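Chapter 7
Loads on a Household Branch Circuit

Chapters 5 and 6 treated the service panel and the wire that leaves it. This chapter takes up what happens at the far end, where the user decides what to connect. A branch circuit has a fixed rating. The load on it does not, and most faults in older housing come from that mismatch.

A power strip adds places to plug in. It adds no capacity, and every device on it draws through a single cord.

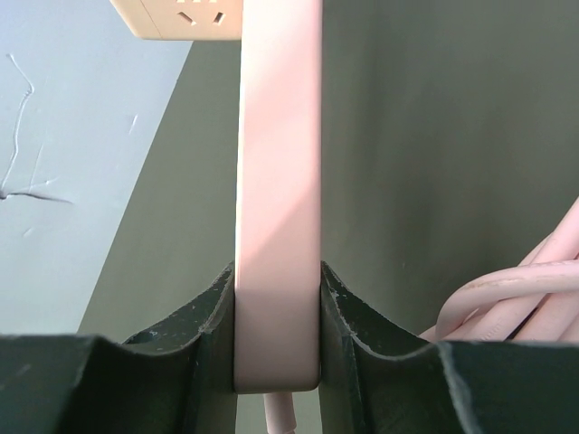 7.1 Adding Up the Load

Loads in parallel are summed in watts and divided by the supply voltage to give the current. A heater rated at 2,184 watts and a kettle rated at 700 watts together draw 2,884 watts. At 230 volts this is 12.5 amperes, which a 16-ampere circuit will carry and a 10-ampere strip will not. The strip is the limit here, even though the breaker stays closed.

Outlet patterns differ between countries, and a single face may accept more than one type of plug. The pattern of the slots says nothing about the rating, which must be read from the label.
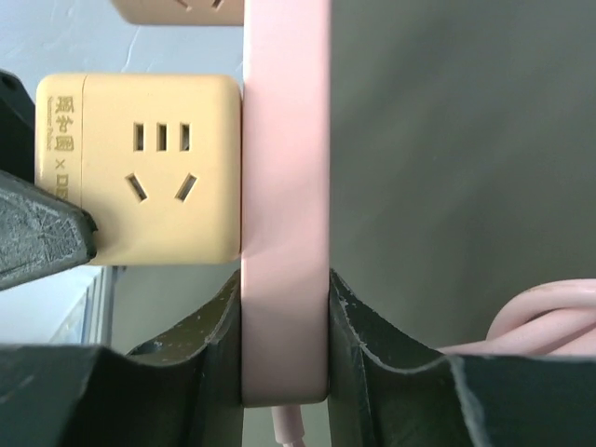 Brustov, July

The Bellamy apartments were wired with two circuits per unit – one for lighting, one for outlets. Olesia Tkachuk logged the outlet circuit in one unit for the survey used in this chapter. Her readings show short peaks at breakfast and a long, flat load in the evening. The peaks tripped the breaker. The evening load did not, but it warmed the cord where it ran under a rug.

Heat in a conductor rises with the square of the current. Doubling the current gives four times the heat.

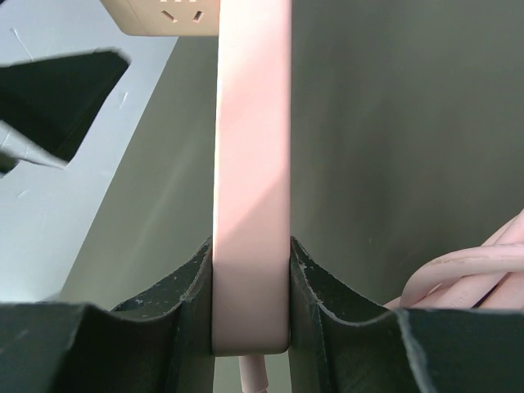 7.2 Voltage Drop in Flexible Cords

A long, thin cord has more resistance than a short, thick one of the same metal. The voltage lost along it is the product of the current and the resistance of both conductors, out and back.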